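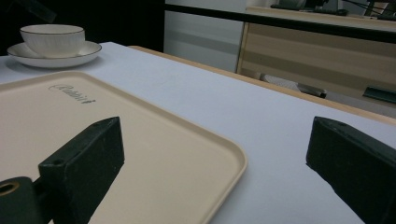

More demos before you touch anything else, I was told on Friday, and go back to the cup and saucer when you've got double. Okay, but we're a high school club with one hand-held gripper and I'm the one holding it most afternoons, so before I do that to my wrist I'd like a second opinion!

Our project for the Pokaro meet is tea service. The arm has to pick up a cup on its saucer and set both on a tray. We record demos by hand, then train in Tandum on the school machine. We have 276 demos so far. Cup alone, no saucer, is great — it gets the cup onto the tray nearly every time. Cup with saucer is a mess. The fingers come down at the right place, more or less, and then they either close above the saucer rim and grab nothing, or they bump the saucer and push it across the table until the run times out. In our last test it got 2 good placements out of 32 tries. The saucer is white with a thin gold edge, the table is a very pale lavender and the tray is cream, and I don't know if that's part of it or if I'm just looking for something to blame.

Things we've tried: longer training (no change), slower demos (maybe a little worse??), and turning off the image crop. I can't swap the cup and saucer now, they're what we put on our entry form. Do we really need twice the data or is something else off?

posted by **mossbucket** in Student Projects

---

**halfpastgantry**

I'd look at your demos before adding any. My team had almost the same problem with a plate last year and it was our own fault: three of us were recording and every one of us picked up the plate differently. One went in level from the side, one tipped the gripper, one sort of scooped. The policy learned a blend of all three, and a blend of three good grasps is a grasp of air. We found it by playing the clips back at double speed, one after another, with snacks.

So pick one way to grab the saucer and write it down where everybody can see it. Same side of the saucer, same finger height, same pause before you close. Then throw out the clips that don't match (this hurts, I know) and train on what's left. We ended up with way fewer and it worked better that same night.

About the colors, yes, I think pale on pale on pale is making it harder. Our fix was dull: a desk lamp set low on one side, so the saucer threw a stronger shadow. You have to leave the lamp there for the test runs too. Check whether Pokaro lets you bring your own light, I remember the rules being fussy about what goes on the table.

Slower demos getting worse makes sense to me, by the way. If you hover for ages before closing, most of your frames are hovering, and it learns to hover.

---

**rk_tandumuser**

what version? older ones had a bug with the gripper width being saved late. update and retrain

---

**Pebble Drive**

Agree with the first answer on sorting the clips, disagree a bit on the rest. One clip of ours had 2,942 frames in it and most of them were me talking to my teammate with the gripper parked over the table, so trim the starts and ends as well. That took one evening and I'd do it before buying or borrowing a lamp.

Also, do your 276 include the cup-only ones? You didn't say. If they do, you may have hardly any saucer demos in there, and then whoever told you to record more was right. I'd train saucer clips by themselves once, just to see.

One more thing, check how low your fingers get when you do it by hand. A saucer is really flat and I was lifting the edge with my fingertip without noticing, which the arm can't do. Took me until January to catch it. Put some thin foam on the finger pads if the rules allow, and record a few where you start with the saucer near the far edge of the table, then near the tray, so it isn't always in the one spot.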